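Londer precision screwdriver set, reviewed

I bought the Londer set in November to replace a mixed drawer of drivers, most of them worn. It has a ratchet handle, a flexible shaft and a case that shuts properly.

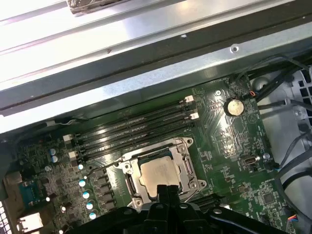
Fergal Madigan

The magnetic bits hold small case screws well, even at an angle. The handle is a bit short for large hands, and the labels in the tray are hard to read in poor light.
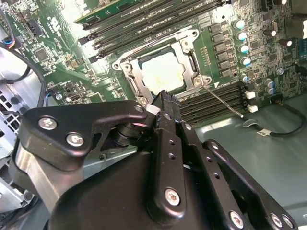 Verdict

Good value for home repairs. I'd give it 4 out of 5. The older Tanitz set has a better ratchet but costs more.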